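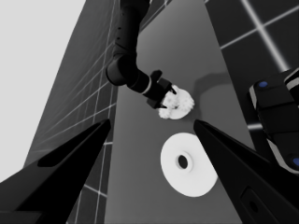 Will anyone on the assembly benches lose their job when the two-arm cell starts?
There are no redundancies planned at Grutthorpe, but two bench posts will change to cell minder posts and the hours will move.

Minutes of the shop floor and management meeting
Grutthorpe site, upstairs canteen, Thursday, July 13, 2023

1. Last minutes
Agreed, with one correction: the Belkadi order is 1,000 gear units, not 100.

2. Two-arm cell
Fuad Hadgu reported on the simulation work done with Flerura. The arms are being tried on the white gear parts in the simulator first. Small gears remain the hard part and the settings are not final. Bench staff asked to sit in on the trials — agreed, one person per shift, paid as normal time.

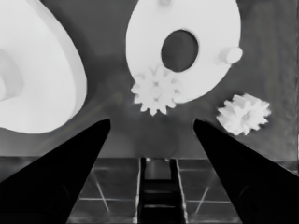 Picture credit: Flerura simulation team / Grutthorpe works

3. Jobs and pay
The minder posts stay on the bench grade until January. Staff side said the job carries more responsibility and should be graded before anyone is asked to apply. Management did not agree but will bring a draft job description to the next meeting. Anyone who tries the post may go back to the bench within 3 months.

4. Shifts
The proposal is for the cell to run through the tea break. Staff side objected. Minders must get the same break as everyone else, with cover or with the cell stopped. Left open.

5. Training
Kudier will run the course on site. There are 69 people on the shop floor and several asked why only minders are on the list. Fuad to get a price for a short session for all.

6. Any other business
Locker keys for the night shift still outstanding. Noise readings by bay 2 to be put on the board.

Actions
Job description — management
Price from Kudier — F. Hadgu
Break cover — both sides, before next meeting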